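Amos Montoya Opens Zunton Backdrop Workshop at Solivgate

5 December 2021

Hi everyone, Amos Montoya here, writing my own press release again because I like doing it! I'm happy to say the Zunton backdrop workshop is open for sign-ups. It runs at our Solivgate space, and you'll go home knowing how to dress a plain wall for a school show, a craft stall or a birthday table.

I started hanging backdrops back in June, mostly for friends, and I've gone through a silly amount of cloth and cardboard since then. Black is still my favorite. Bright letters just jump off it, and a few creases don't bother me one bit (bring an iron if they bother you).

We'll spend the first half on hanging cloth and the second half on big cut-out letters. Mix your styles! I love a rounded, bouncy word on top with chunky capitals under it, and I like a letter or two tipped over a little. Pale letters can take a colored outline, and orange looks great against the dark.

Each session lasts three hours and has room for two people per table. Cloth and card come from our friends at Tekleab, and binder clips are on us. Please bring your own scissors.

The backdrop at the table

Black cloth clipped along the top, side curtains left and right, and "Fast UMI" in big letters over a light wooden tabletop.
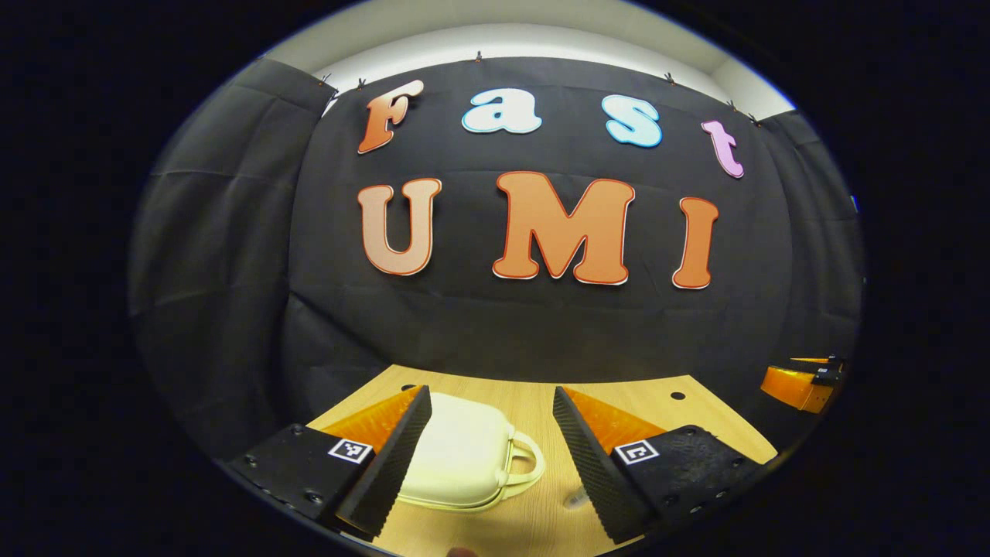

How to sign up

Stop by the Solivgate front desk and ask for me, or leave your name on the Zunton list at the Flununier shop. Kids are welcome with a grown-up.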